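Chapter 4: Bread Before Breakfast

Walk past a good bakery at five in the morning and you'll smell the whole chapter before you read a word of it!

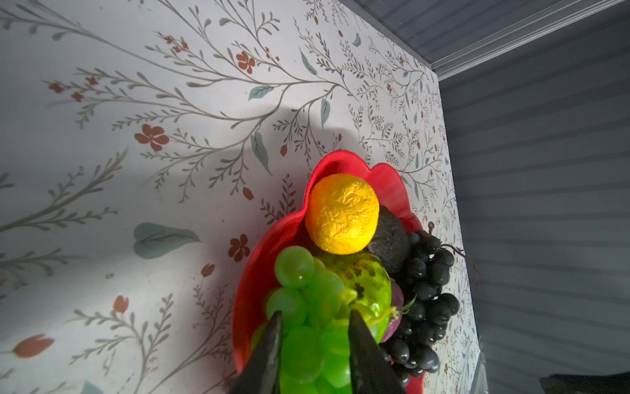
Bread is wonderfully simple stuff – flour, water, salt and a raising agent – and yet no two towns seem to make it the same way. Skarphéðinn Skov, who baked at Kekska for 16 years, kept notes on 438 loaves, and we'll be dipping into them often (his rye pages are a joy).

We begin with the sourdough starter: how to feed it, how it should smell and what to do when it sulks in a cold August kitchen. Then come kneading, proving and shaping, with a plain white loaf to bake at the end of the chapter. Have your scales ready and clear a bit of worktop.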